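`tarkeo-hold` keeps a grasped object level while the arm moves between two shelf heights. It runs on top of the Tunemeo arm driver and does no planning of its own.

## Install

Clone into your workspace next to `tunemeo_driver` and build both. Python 3.6 or later.

## Run

1. Start the driver and wait for `READY`.
2. Run `python hold.py --arm left --rate 100`.
3. Send target poses on `/hold/target`.

`hold.py` drops any target that asks for more than 11 degrees of tilt at the wrist and prints the pose it refused.

## Settings

- `rate`: control loop in Hz, default 100
- `window`: samples in the force filter, default 64
- `joints`: must be 7, other arms are untested
- `free_arm`: `down` or `keep`

With `free_arm: down`, the other arm hangs at the side and gets no commands. The left arm below has a red-orange fruit in the gripper, held well above the desk and the yellow basket.

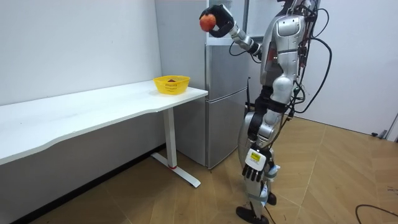 ## Known problems

- The filter lags if `window` is raised without raising `rate`.
- Cable drag on the raised forearm is not modeled.
- Logs written before the Rajput message change will not replay.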